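## 4. Setting out the worktop

Do this section once the mat is flat and the drawers have been filled (section 3). It covers the mug tree, the plate rack, the pans and the mini oven. Allow 18 minutes the first time.

### 4.1 Mug tree

1. Stand the tree at the back of the mat, with its base square to the edge.
2. Push each peg in by hand until it stops. Do not use a mallet.
3. Hang one mug on each side before adding a second to either. A tree loaded on one side will tip.

**Note:** The Skirimby tree is tested to 800 g per pair of pegs. Large stoneware mugs can weigh 400 g each, so two is the limit on any pair.

### 4.2 Plate rack

1. Put the rack on the mat near one side, where you can reach it without leaning over the hob or the sink.
2. Check that both feet sit flat. If the rack rocks, turn it end for end and try again.
3. Load one plate to each gap, starting at the back.
4. Lean all the plates the same way. Mixed directions make the rims knock together.
5. Lift plates out by the top edge, front one first.

**Caution:** The rack is untreated wood. Do not leave it standing in water, and do not put it in the dishwasher. A wipe with a damp cloth is enough.

### 4.3 Pans and lids

1. Keep the middle of the mat for the pan in use. Other pans go in the lower drawer.
2. Store a glass lid on its own pan. Lids stacked loose in the drawer get chipped.
3. Do not put a pan down on the mat straight from the hob. Use the trivet (part 231), or let the pan cool first.

**Note:** For non-stick pans, use wooden or silicone utensils only. Scratches are not covered by the Fadwood guarantee.

### 4.4 Mini oven

1. Place the oven at the opposite end from the plate rack.
2. Turn it so that the door can open fully without touching a pan or the mug tree.
3. Leave a hand's width clear at the back and on both sides. The casing gets hot – the glass door especially.
4. Keep the cable coiled and unplugged until everything else is in place.

**Caution:** Never run the cable under the mat or behind the rack, where it can catch a foot and pull the plates over.

Mug tree, plate rack and pan on the mat; in the second view, the oven and a lidded pot.
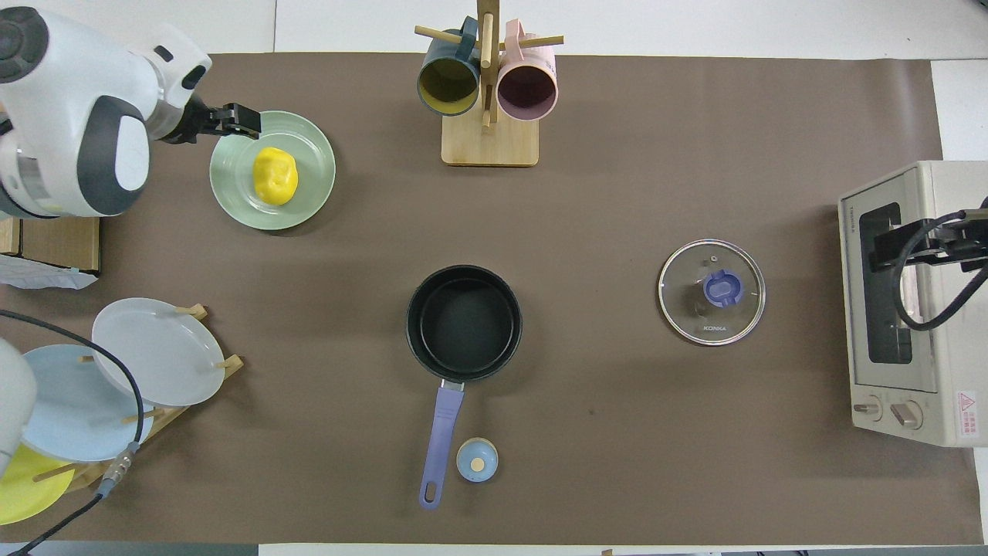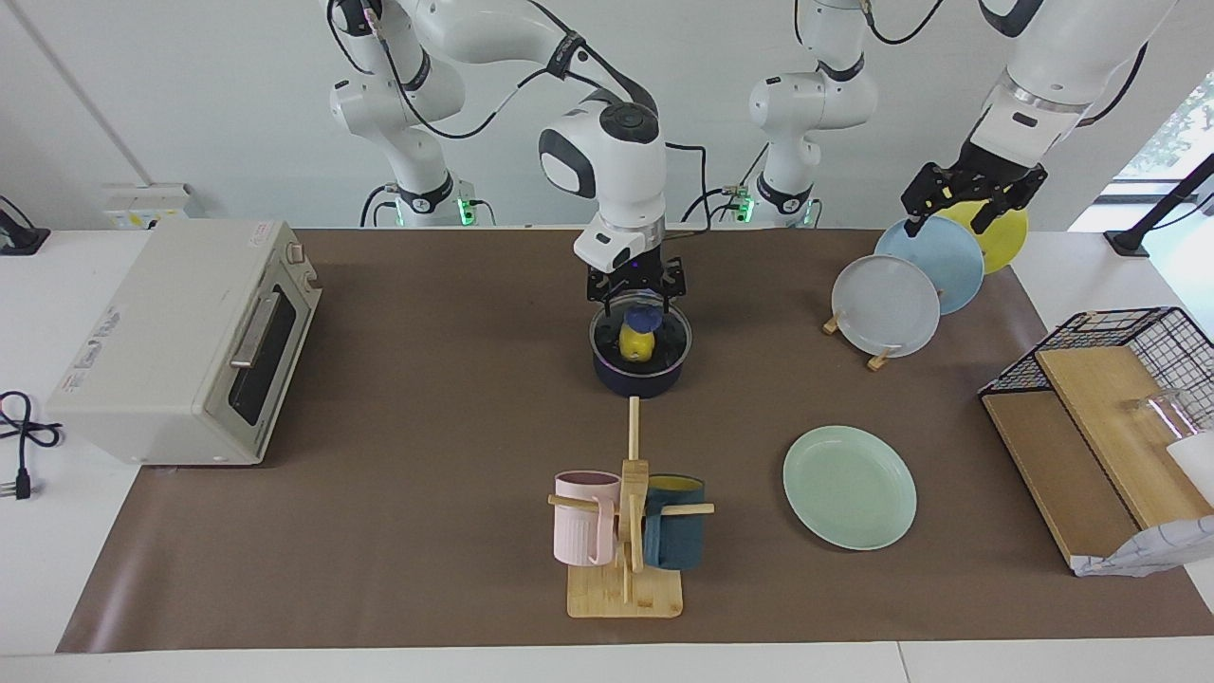

### 4.5 Before first use

1. Wash mugs, plates and pans in warm soapy water and dry them.
2. Run the oven empty for ten minutes with a window open. A slight smell is normal and should clear.
3. Flatten the cardboard and put it out for recycling. Keep the bag of spare pegs – they are not sold separately.

If a peg is missing or the rack will not sit level after step 2 of section 4.2, contact the shop with the number printed on the packing slip. Do not sand the feet yourself.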